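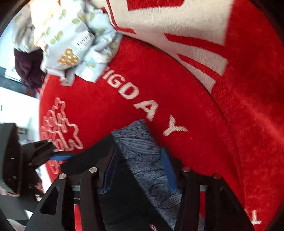

Rent Rules and the Missing Middle: A Conversation with Halldóra Kirkegaard

When the city council of Jandness adopted its rent stabilization ordinance, supporters expected the measure to hold down costs for long-term tenants while the construction pipeline caught up. Halldóra Kirkegaard, senior fellow for housing at the Igwe Institute, has spent the years since studying what happened to the buildings the ordinance covers. Her report was released in September. She spoke with the Institute's publications office about its findings.

Kirkegaard began with the tenants who stayed. "The ordinance did what it was written to do for people already in their apartments," she said. "Their rents rose slowly and they moved less often. Any fair account has to start there, and I have little patience for colleagues who skip that part."

The study follows 459 rental buildings, most of them with fewer than a dozen units. Kirkegaard and her coauthor, Khurram Bajwa, compared those built before the ordinance's cutoff with newer buildings on the same blocks, which are exempt. The older group lost rental units steadily. Owners converted them to condominiums, combined two apartments into one, or moved in themselves.

"A small owner looks at the allowed increase, which is 3 percent a year, and then looks at the roof," Kirkegaard said. "In a year when insurance and repairs go up faster than that, selling becomes attractive. We interviewed owners who had never thought of selling before."

Asked whether stricter limits on conversion would solve the problem, she was cautious. The council has already considered a proposal from member Babar Tanoli that would require 90 days' notice and a relocation payment before any conversion. Kirkegaard supports the notice period. She is less sure of the payment, which in her view would be passed along to the buyers of converted units and would do little to slow the sales.

"Mr. Tanoli and I disagree about how much of this can be fixed by adding rules to the rule," she said. "He sees a loophole. I see a price that is set too low in some years and does no harm in others. We have had that argument in his office more than once, and he has always been generous with his time."

The report's main recommendation is to tie the annual cap to a local index of operating costs, with an upper limit to protect tenants from sudden jumps. It also calls for the city to permit four-unit buildings on lots now reserved for single houses. Kirkegaard regards the second item as the more important one, although it has drawn less attention.

"The planning department estimates that the change would allow 800 additional homes in the Sellex district alone," she said. "I would treat that as a ceiling. Many of those lots will never be redeveloped, and some are too narrow. Even half would matter in a district where hardly any rental housing has been added in years."

Some readers have questioned the data. Khoa Hoàng, who directs a tenants' legal clinic in Sellex, wrote to the Institute that the study undercounts informal rentals, such as basement units and rooms let by the month. Kirkegaard accepts the criticism in part. City records do not capture those arrangements, and she believes that some units listed as lost are still occupied by renters who have no lease and no protection under the ordinance.

"That would make the picture worse for tenants," she said. "Mr. Hoàng has offered to share what his clinic has collected, with names removed, and we intend to use it."

The next stage of the work will extend to neighboring Gurkon, which has no rent ordinance and has approved new buildings at a faster pace. Atif Mohmand, an economist at the Institute, will lead that comparison. Kirkegaard warned against expecting a simple contest between the two cities, as Gurkon has cheaper land and a rail line that Jandness lacks.

The full report is available on request from the publications office. Written comments on the methods section will be accepted until the council's hearing on the annual cap.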